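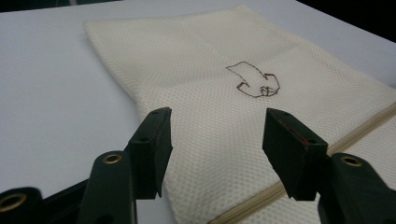
Wer einem lernenden System das Greifen von Stoff beibringen möchte, braucht vor allem Geduld und dann noch einmal Geduld — und einen Tisch, an dem man gern steht. Ich sammle seit dem Frühjahr Beispiele mit dem Handgreifer für unser kleines Projekt Fudesus, und weil in letzter Zeit öfter jemand fragt, wie man eine ordentliche Aufnahmerunde hinbekommt, schreibe ich es einmal in Ruhe auf. Als Übungsstück nehme ich den cremefarbenen Wäschebeutel aus Netzstoff, der so freundlich flach auf der weißen Tischplatte liegt. Mit seinem Reißverschluss und der kleinen braunen Zeichnung hat er gleich zwei Stellen, an denen man sich orientieren kann, und das feine Netz verlangt den Fingern trotzdem einiges ab.

## Was ihr braucht

- einen Handgreifer mit geladener Kamera
- einen Netzbeutel, gern auch mehrere in verschiedenen Größen
- einen hellen Tisch, den ihr von zwei Seiten erreicht
- ein Heft oder eine Tabelle für die Notizen

Das Heft unterschätzt man leicht. Ich habe meine erste Sammlung ohne geführt und durfte hinterher 100 Aufnahmen noch einmal durchsehen, mit viel Tee und wenig Freude.

## Vorbereitung

Legt den Beutel glatt auf den Tisch, aber bügelt ihn bitte nicht! Leichte Falten dürfen bleiben, denn im Alltag kommt auch kein Beutel faltenfrei aus der Schublade. Ob er gerade oder schräg liegt, ist gleich, solange ihr die Lage zwischen den Durchgängen wechselt. Ich drehe ihn jedes Mal ein Stück weiter und tausche nach der Hälfte die Tischseite.

Dann öffnet ihr die Finger ganz und schließt sie wieder, drei- oder viermal, ohne etwas zu greifen. Dabei merkt man schnell, ob ein Gelenk hakt. Schaut auch kurz nach den Polstern an den Fingerspitzen. Parvathi Kamath hat mir gezeigt, wie man mit dem Daumen prüft, ob sie fest sitzen, und seither mache ich das vor jeder Runde.

## Ein Durchgang

1. Aufnahme starten und den Greifer mit offenen Fingern über dem Beutel halten. Einmal ruhig durchatmen.
2. Langsam absenken, bis beide Spitzen den Stoff berühren. Nicht in die Platte drücken.
3. Finger schließen, sodass sich eine kleine Stofffalte dazwischen aufstellt.
4. Eine Handbreit anheben und kurz halten.
5. Den Beutel an einer anderen Stelle des Tisches ablegen, Finger öffnen, zurückziehen.
6. Aufnahme beenden und erst danach mit der freien Hand glattstreichen.

Schritt sechs vergisst wirklich jeder einmal. Gerät die freie Hand doch in die Aufnahme, dann schneidet nicht daran herum, sondern verwerft den Durchgang und macht einen neuen — das geht schneller, als man denkt.

Eine Runde hat bei mir 20 Durchgänge. Ich greife zuerst in die Stofffläche, dann an den Ecken und zum Schluss neben dem Reißverschluss, wo das Band fester ist und sich die Falte anders aufwirft.

## Misslungene Griffe

Rutscht der Stoff heraus, ist das kein Unglück. Setzt neu an und lasst die Aufnahme weiterlaufen, denn auch das Nachgreifen soll das System ja lernen. In meiner letzten Runde waren 18 Durchgänge brauchbar, und in einigen davon steckt so ein zweiter Versuch. Bleibt der Beutel dagegen an einer Fingerspitze hängen, brecht ab und löst ihn vorsichtig von Hand, sonst zieht ihr euch Löcher ins Netz.

## Notieren und ablegen

Schreibt zu jedem Durchgang die Griffstelle, die Lage des Beutels und ein Wort zum Ergebnis auf. Sylvie Lapointe benutzt dafür Kürzel, ich schreibe lieber aus, weil ich meine eigenen Kürzel nach einer Woche nicht mehr verstehe. Die Aufnahmen kommen noch am selben Tag in den Ordner der Runde, die Notizen mit demselben Namen daneben.

Für August nehme ich mir kleinere Beutel vor, elf liegen schon im Schrank bereit. Wenn ihr eigene Runden beisteuern mögt, legt sie einfach in den gemeinsamen Ordner und schreibt euren Namen dazu, ich freue mich über jede einzelne!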